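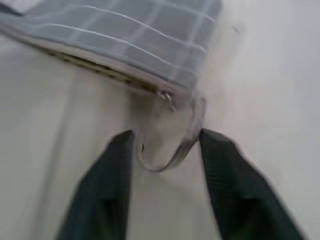 How to Try a Zipper Chore With a Two-Finger Gripper

People ask me all the time whether a robot can help around the house yet, and I always tell them to try a zipper (it's a wonderfully humbling little job!). You and I close a pouch without looking. A machine has to find the pull, get hold of it, and keep the cloth from coming along for the ride.

Start with a soft pouch that has a ring on its zipper pull. A ring gives the fingers an opening to aim for, and it's much kinder to a beginner than a bare metal tab. Plaid is nice too, as you can see at a glance how far the cloth has shifted.

Set it on a plain, pale surface and clip down the closed end of the zipper. Bring the gripper in slowly with the fingers wide open, stop short of the ring, and let everything settle before you close. If your wrist camera is giving you smeared pictures, slow down some more. I run the approach at 40 percent speed and still wish I were more patient.

Now close gently, wait 2 seconds, and pull along the line of the teeth, never up and away from them. When the pouch starts to lift, let go and begin again.

So, can it do the chore? With the cloth clipped and the ring hanging free, mine at Eltness does it often enough to make me smile. With a pouch tossed on the bed, no, not yet, and I'd still zip that one myself. Try yours with the clip first, then move on to a coat once the pouch feels easy.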